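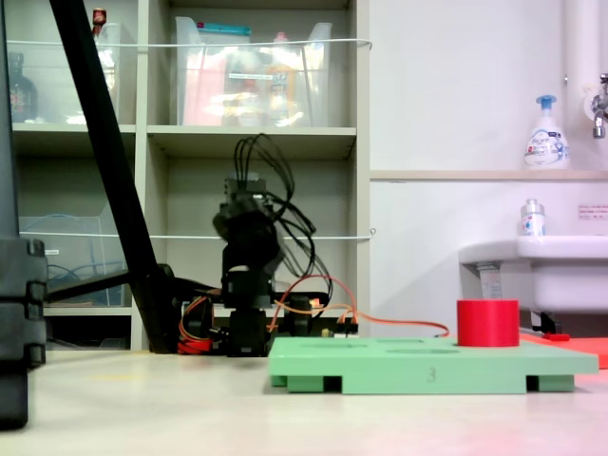
3번 판과 빨간 원기둥. 뒤에 주황빛이 도는 빨간 매트가 있습니다.

Rurkodard 생활 도움터 > 아이 물건과 정리 > 놀이 교구

다리가 있는 숫자 판이 매끄러운 책상에서 밀립니다. 매트를 밑에 깔아도 될까요?

Tirta Wibisono
2026년 8월 30일 작성

안녕하세요. 한국어가 제 모국어가 아니라서 표현이 조금 이상할 수 있습니다. 미리 양해를 부탁드립니다.

저는 작은 공부방에서 아이들과 수 세기 놀이를 합니다. 얼마 전에 중고로 Jelten이라는 이름의 숫자 판 세트를 받았습니다. 상자는 있었지만 설명서가 없었습니다. 판마다 앞면에 작은 숫자가 튀어나오게 새겨져 있고, 윗면에는 얕게 들어간 자리가 있습니다. 제가 사진으로 올린 것은 민트색 3번 판입니다. 판 밑에는 더 진한 초록색 받침 다리가 왼쪽 끝과 오른쪽 끝 가까이에 있어서, 판이 책상에서 조금 떠 있습니다. 오른쪽 끝에는 빨간 원기둥을 세워 두었습니다.

문제는 다음과 같습니다.

첫째, 판이 책상에서 쉽게 밀립니다. 저희 책상은 밝은 베이지색이고 표면이 아주 매끄럽습니다. 어른이 조용히 원기둥을 올리면 괜찮은데, 아이가 힘을 주어서 올리면 판이 뒤로 갑니다. 그러면 원기둥이 넘어지고, 굴러서 바닥까지 갑니다. 지난주에는 한 아이가 원기둥을 찾으러 책상 밑에 들어갔다가 머리를 부딪쳤습니다. 다치지는 않았지만 저는 많이 놀랐습니다.

둘째, 매트를 판 밑에 깔면 해결이 될 것 같은데, 깔아 보니까 다리가 매트에 조금 눌려서 판이 기울어지는 느낌이 있습니다. 제 느낌이 틀렸을 수도 있습니다. 매트는 원래 싱크대 앞에서 물건을 말릴 때 쓰려고 산 것입니다. 그래서 놀이에 써도 되는지 잘 모르겠습니다. 지금은 그냥 판 뒤쪽에 두고 있습니다.

셋째, 이것은 작은 궁금증입니다. 판이 왜 다리 위에 떠 있습니까? 그냥 납작한 판이면 밀리는 일도 적고 보관도 쉬울 텐데, 만든 사람이 무슨 생각을 했는지 궁금합니다. 처음에는 다리를 빼고 쓸까 생각했는데, 손으로 당겨 보니 쉽게 빠지지 않아서 그만두었습니다. 부러뜨리고 싶지 않습니다.

그리고 정리에 대해서도 한 가지만 여쭙겠습니다. 책상 옆에는 칸이 열려 있는 베이지색 선반이 있습니다. 판을 거기에 눕혀서 쌓으면 다리 때문에 자리를 많이 차지하고, 세워서 꽂으면 하나를 꺼낼 때 나머지가 넘어집니다. 이런 모양의 판을 보관해 보신 분이 계시면 방법을 알려 주십시오. 못이나 나사는 쓸 수 없습니다. 방을 빌려서 쓰고 있기 때문입니다.

긴 글을 읽어 주셔서 감사합니다.

도움이 됐어요 8

Yoga Yusof

안녕하세요, Tirta 님. 저도 외국에서 와서 한국에 살고 있고, 비슷한 세트를 집에서 2년 동안 썼습니다. 같은 회사의 물건인지는 확실하지 않습니다. 그래도 다리가 있는 판이라는 점은 같으니까 제 경험을 적겠습니다.

먼저 미끄러지는 문제입니다. 저는 매트를 넓게 까는 방법을 권하지 않습니다. 폭신한 매트라면 다리 밑만 눌리고, 아이가 한쪽 끝을 누를 때 그쪽이 더 내려갑니다. 그래서 기울어진다는 Tirta 님의 느낌은 아마 맞을 것입니다. 특히 원기둥이 판의 끝에 있으면 더 잘 느껴집니다. 저는 이렇게 했습니다.

서랍 안에 까는 얇은 미끄럼 방지 시트를 샀습니다. 그것을 다리 바닥보다 조금 작게 잘랐습니다. 다리 바닥을 알코올 솜으로 닦고 완전히 말린 다음에 양면테이프로 붙였습니다. 그리고 하루 동안 쓰지 않고 두었습니다. 저는 Wuisan 양면테이프를 썼는데, 집에 있는 다른 테이프도 괜찮을 것입니다. 다만 두꺼운 폼 테이프는 피하십시오. 그것도 눌려서 매트와 같은 결과가 됩니다.

시트를 다리보다 크게 자르면 옆으로 나온 부분을 아이가 손톱으로 뜯습니다. 저희 아이는 첫날에 다 뜯었습니다. 그래서 두 번째는 작게 잘랐고, 그 후에는 한참 괜찮았습니다. 시트에 먼지가 붙으면 다시 미끄러지기 시작합니다. 그때는 젖은 천으로 닦으면 됩니다. 책상도 같이 닦아야 합니다. 처음에 저는 시트만 닦고 왜 계속 밀리는지 이상하게 생각했습니다.

붙이는 것이 싫으시면, 책상 쪽에 무엇을 까는 방법도 있습니다. 그때는 폭신하지 않고 얇은 것을 고르십시오. 식탁에 까는 얇은 실리콘 매트가 좋았습니다. 말씀하신 매트가 어떤 재질인지 저는 모릅니다. 손가락으로 눌러서 자국이 금방 없어지고 거의 안 들어가면 써도 될 것 같습니다. 싱크대 앞에서 쓰던 것이면 물기가 남아 있을 수 있으니 뒤집어서 밑면도 확인하십시오. 물기가 있으면 매트 자체가 책상 위에서 미끄러집니다.

다음은 다리 이야기입니다. 제가 이해하는 것은, 다리가 있으면 아이가 판 밑에 손가락을 넣어서 들 수 있다는 점입니다. 납작한 판은 책상에 붙어서 작은 손으로 들기 어렵습니다. 우리 아이는 판을 두 손으로 들고 다른 책상까지 배달하는 놀이를 제일 좋아했습니다. 앞면의 숫자도 판이 조금 높으면 앉아서 보기가 쉽습니다. 회사가 정말 그런 이유로 만들었는지는 모르겠습니다. 어쨌든 다리를 빼지 않으신 것은 잘하셨습니다. 저는 한 개를 억지로 빼다가 금이 갔습니다.

원기둥이 굴러가는 문제는 판과 따로 생각하는 것이 좋습니다. 판이 안 밀려도 아이는 원기둥을 떨어뜨립니다. 저는 높이가 낮은 쟁반을 책상에 두고, 놀이를 전부 쟁반 안에서 하게 했습니다. 쟁반의 가장자리가 손가락 한 마디 정도만 되어도 굴러가다가 멈춥니다. 긴 쪽이 30센티미터인 쟁반을 샀다가 판이 안 들어가서 바꾼 적이 있으니, 사시기 전에 판의 길이를 꼭 재십시오.

정리는 제가 잘 못합니다. 저는 그냥 종이 상자에 넣었습니다. 다른 분이 더 좋은 방법을 아실 것입니다.

초록지붕공부방

그냥 매트 깔고 쓰세요. 우리는 그렇게 하는데 문제없어요. 판이 조금 기울어도 애들은 신경 안 씁니다. 원기둥은 원래 굴러가는 거고요.

느린정리

위에 정리에 대한 대답이 없어서 그것만 쓰겠습니다. 저도 칸이 열린 선반을 쓰고, 못은 못 박는 집에 삽니다.

다리가 있는 판은 보통 책처럼 세우면 안 됩니다. 다리가 옆으로 튀어나와서 판과 판이 서로 밀어냅니다. Tirta 님이 하나를 꺼낼 때 다 넘어진다고 하신 것이 바로 그 때문입니다. 저는 두 가지 방법을 써 보았습니다.

처음 방법은 서류꽂이입니다. 문구점에서 파는, 칸이 나누어진 서류꽂이를 선반 칸 안에 넣고 판을 한 칸에 하나씩 세웠습니다. 이 방법은 보기에 좋습니다. 아이들도 숫자를 보고 골라서 꺼냅니다. 숫자가 새겨진 앞면이 바깥을 향하게 꽂으면 어느 판인지 금방 압니다. 나쁜 점은, 꽂이가 가벼워서 아이가 판을 당기면 꽂이도 같이 나온다는 것입니다. 그래서 꽂이 바닥에 Yoga 님이 말씀하신 미끄럼 방지 시트를 깔았습니다. 완전히는 아니지만 많이 나아졌습니다.

다음 방법은 서로 마주 보게 쌓는 것입니다. 판 하나를 바르게 놓고, 그 위에 다른 판을 뒤집어서 올립니다. 윗면과 윗면이 만나고, 다리는 아래와 위로 갑니다. 그 위의 판은 다리와 다리가 닿게 됩니다. 다리의 위치가 판마다 같으면 안정적이고, 다르면 흔들립니다. 저희 세트는 긴 판의 다리가 더 멀리 있어서 비슷한 길이끼리만 쌓을 수 있었습니다. 어른이 정리하기에는 좋지만 아이에게는 어렵습니다. 아이가 스스로 정리하게 하시려면 서류꽂이가 낫습니다.

선반은 어떤 제품인지 모르겠지만, 제가 쓰는 것은 Dridholm의 칸 선반입니다. 칸 안쪽이 생각보다 좁아서 서류꽂이가 안 들어가는 것도 있었습니다. 꽂이를 들고 가서 선반을 사는 사람은 없지만, 선반의 안쪽 치수를 적어서 꽂이를 사러 가는 것은 누구나 할 수 있습니다. 저는 적지 않고 갔다가 교환하러 다시 갔습니다.

원기둥은 판과 같이 두지 마시고, 뚜껑이 없는 작은 통에 따로 담아서 맨 아래 칸에 두십시오. 높은 칸에 두면 꺼내다가 떨어뜨립니다. 저는 통을 저울에 올려 보았는데 원기둥을 다 담아도 200그램이 안 되었습니다. 그 정도면 작은 아이도 혼자 들고 옵니다. 통 앞에 빨간 동그라미 스티커를 붙이면 글을 못 읽는 아이도 어디에 넣는지 압니다.

한 가지 더 말씀드리면, 싱크대가 가까운 책상이라면 판의 오목한 자리를 가끔 보십시오. 얕은 자리에 물이 고인 채로 두었더니 저는 하얀 물자국이 생겼습니다. 식초를 조금 탄 물로 닦으니까 없어졌지만, 색이 변할까 봐 걱정이 되어서 안 보이는 밑면에 먼저 시험해 보았습니다.

댓글

Tirta Wibisono
세 분 모두 감사합니다. 매트를 손가락으로 눌러 보았습니다. 자국이 조금 오래 남아서, 판 밑에는 안 쓰기로 했습니다. 미끄럼 방지 시트를 주문했고 9월 첫 수업 전에 붙여 보겠습니다. Yoga 님, 시트를 작게 자르라는 말씀은 꼭 기억하겠습니다. 저희 아이들도 분명히 뜯을 것입니다.

느린정리 님, 서류꽂이를 쓰실 때 제일 긴 판은 밖으로 나오지 않습니까? 선반 앞으로 튀어나오면 아이들이 지나가다가 부딪칠까 봐 걱정입니다.

느린정리
네, 저희도 긴 판은 조금 나옵니다. 그래서 긴 판만 맨 위 칸에 눕혀 두었습니다. 쓸 때 어른이 꺼내 줍니다. 완벽한 방법은 아닙니다.

Yoga Yusof
시트를 붙이신 다음에 판을 평평한 곳에 놓고 양쪽 끝을 번갈아 눌러 보십시오. 딸깍거리면 한쪽 테이프가 겹친 것입니다. 저는 겹쳐서 붙인 것을 모르고 일주일을 썼습니다.

Tirta Wibisono
네, 그렇게 확인하겠습니다. 붙인 후에 결과를 여기에 다시 적겠습니다.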